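Skemance Support Notes

Print this page | E-mail this page
Shares: 8 | Comments: 2

Recovering from a Stereo Alignment Fault

Prepared by Ailsa Lamont, Vulwood workshop. Jul 13, 2019

This procedure applies to Skemance units carrying the Innes two-lens head. It should be followed when the arm stops short of an item, or closes its fingers beside it, while reporting a good grasp. In November the Mindale site logged 455 grasp attempts under this fault before it was traced to a loose lens clamp.

Before you start

Press the stop button and wait for the drive light to go out. Do not rely on the pause command – it holds the arm in position but leaves the motors live. Hands must stay outside the reach of the arm until the light is out.

Procedure

Remove the cover from the head and check both clamp screws. Tighten them by hand only. Refit the cover, restore power to the head and leave the arm drive off.

Open the paired view on the monitor. Nearby items should show a small sideways shift between the left and right views. A difference in height between the two views points to a twisted lens, and the clamp must be reset.

Check the paired view again with a person reaching to a shelf, as footwear on a middle shelf is where most of the missed grasps were recorded.
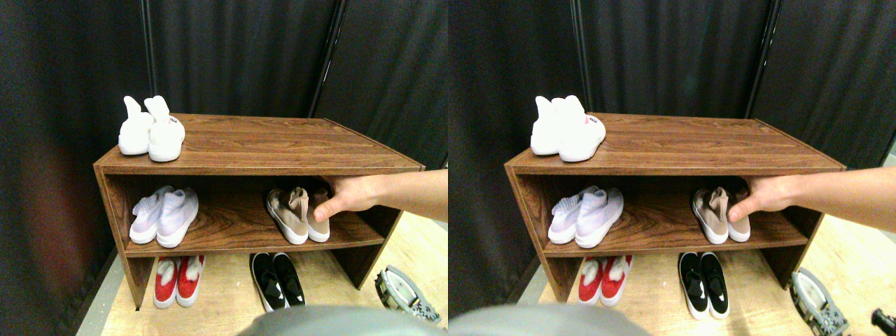

Run the calibration routine once both views are level. If the error remains above 2 mm, repeat the routine one further time. A second failure must be reported to Vulwood, and the unit is to stay locked off until a replacement head has been fitted.

E-mail this page | Print this page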